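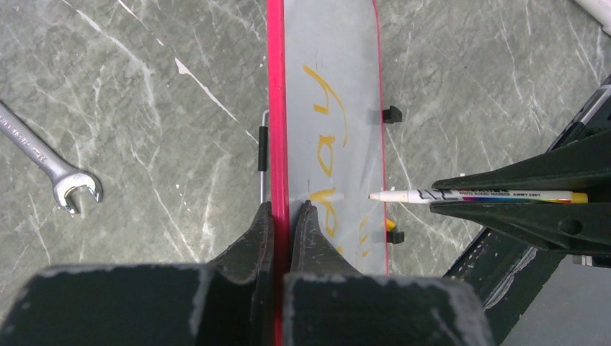 Does a written reminder change how often patients attend follow-up? Attendance rose in the group that wrote the appointment down at home, and the gain was largest among patients living alone.

We enrolled 212 adults from the Curen clinic register. Each was followed for 14 weeks, with attendance taken from the desk log. 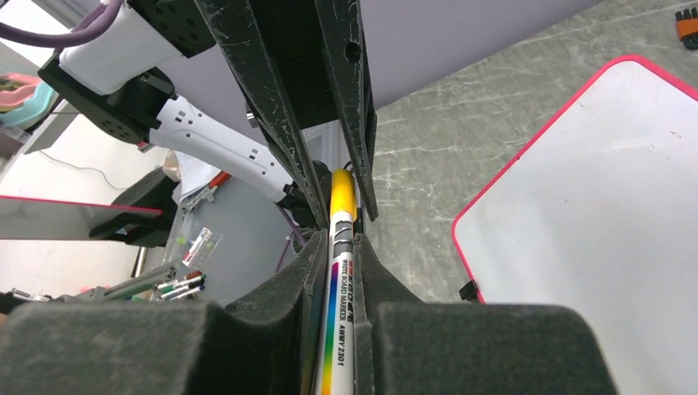
Two patients moved away before the first visit and were left out. Missed visits were coded by Weldu and Gezer separately, and disagreements went to Assefa.

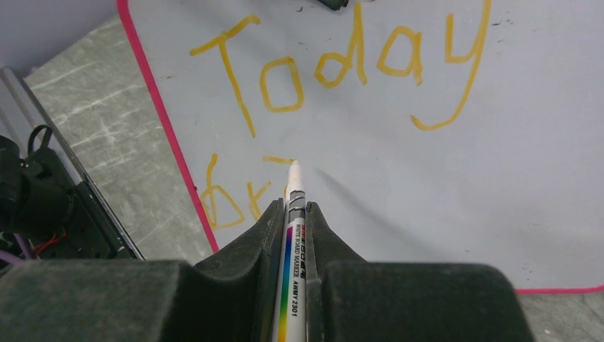

**Figure 2.** Handwritten "Today" heading on a whiteboard with a pink border.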